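3.2 Household storage and the sorting of returned textiles

The second part of the study deals with how households in Garnska keep clothes between wearing and giving away. In our earlier survey we saw that a garment is seldom given away directly from the wardrobe. It passes first through a stage which we call waiting storage, and this stage may last from some weeks to several years. The length of the stage has an effect on the quality of the textile when it finally comes to the sorting hall.

We sent 1,000 questionnaires to households in Garnska and 1,000 to households in Vemadura, so the complete mailing was 2,000. The two towns were chosen for their similar age structure and for their different collection systems. In Garnska the clothes are collected from the doorstep once a month. In Vemadura the residents must bring them to a collection point, and the opening hours of these points are short. The questionnaire asked in which kind of container the clothes were kept, in which room, and who in the household decided that a garment should leave it.

Answers to the question on containers were given in free text and coded afterwards by two of the project members. The most common answers were paper bags, plastic bags, cardboard boxes and plastic bins with or without lid. Suitcases were also mentioned, mostly by older respondents. We did not separate transparent bins from coloured ones in the first coding, which we now regard as a mistake. Several respondents wrote that they forgot what they could not see, and one household in Vemadura had kept baby clothes in a closed box until the child started school.

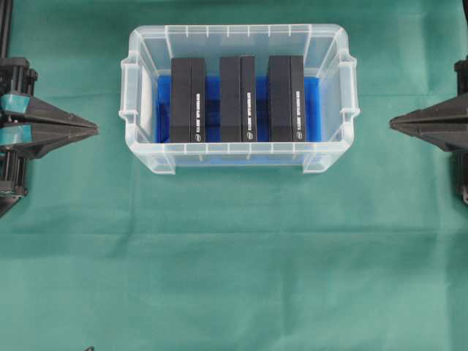 3.3 Visibility and the decision to give away

In the follow-up interviews we returned to the question of visibility. Respondents who could see the clothes in storage spoke about them as a task that is still open. Respondents who used closed boxes spoke about them in the past tense, as if the clothes had already left the home. This difference was clearer in Vemadura, where the journey to the collection point was often put off. It would be too early to say that the container alone explains the delay. The size of the dwelling and the number of children are also of importance, and in small flats the waiting storage was often under a bed, where even an open bin is out of sight.

A similar observation was made by the staff of the Plikura sorting hall. They told us that the bags from Garnska are in general lighter and contain clothes from one season, while the bags from Vemadura are heavy and mixed. Damp was a problem in both towns, but it was reported more often for textiles that had been kept in cellars. The staff do not record the age of a garment, and for this reason we could not compare their impression with our own data.

3.4 Storage fittings inside the wardrobe

The interviews also touched on small fittings, such as racks, trays and dividers. We had expected that such things would have little to do with giving away, but some respondents used them to mark a border between clothes in use and clothes in doubt. One respondent called this part of the wardrobe "the hayat shelf", after the word for life, and explained that everything there gets one more season. We have borrowed the name Hayat for the corresponding category in our coding scheme. Clear fittings (Figure 2) were grouped together with open shelves, as both leave the content visible. Fittings with fabric sides were grouped with closed boxes.
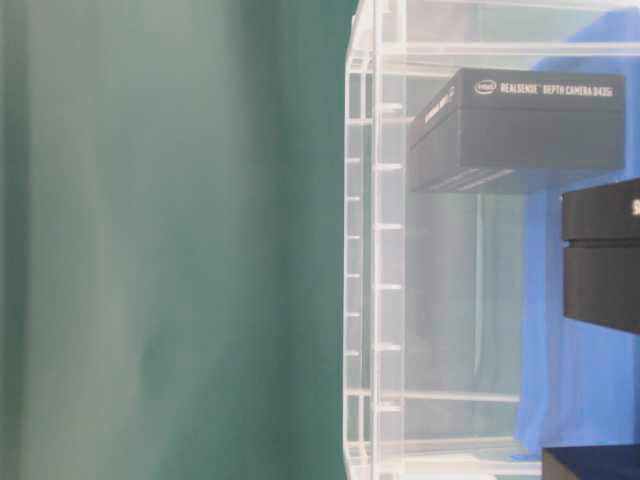
Figure 2. Clear acrylic rack with small notches along a narrow vertical strip.

The Hayat category was more frequent among respondents who lived alone. In larger households the decision was usually made by one adult for all members, and there was less room for doubt. We return to this point in Section 4, where the answers are compared with the weight of the collected bags.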